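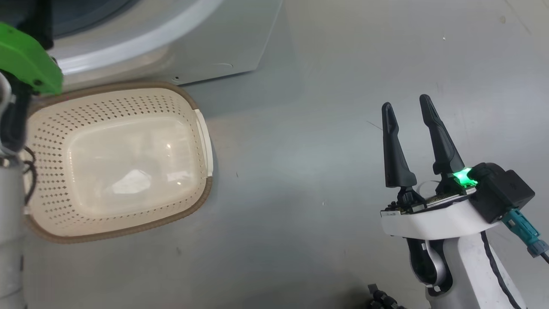

Ticket 238 – Laundry room, Grovbridge residence
Category: Laundry equipment
Status: Monitoring
Opened by: Clémence Vidal, Housekeeping
Assigned to: Lorenz Rüegg, Building Services

Reported issue
The front-loading washer moves during the final spin and comes to rest against the laundry basket kept in front of it. Residents on the floor below have reported noise.

Log
08:15 – Ticket received. Residents were asked to suspend use of the washer.
09:40 – Basket emptied and moved aside. It is the cream model with the brown rim and perforated sides. No damage found.
10:05 – Level checked. The front left foot was 5 mm short of the floor. Foot extended and lock nut tightened.
10:30 – Empty spin completed. No movement observed.
11:20 – Test run with a mixed load of towels. The machine moved slightly toward the door – well below the distance first reported.
11:45 – Rubber pads requested from Bodton under the existing supply agreement.

Instructions to residents
Please keep the basket at least 34 cm from the washer while a cycle is running. Bath mats should not be washed singly.

Next action
Fit pads on delivery and repeat the towel test. The ticket will remain open until both are recorded.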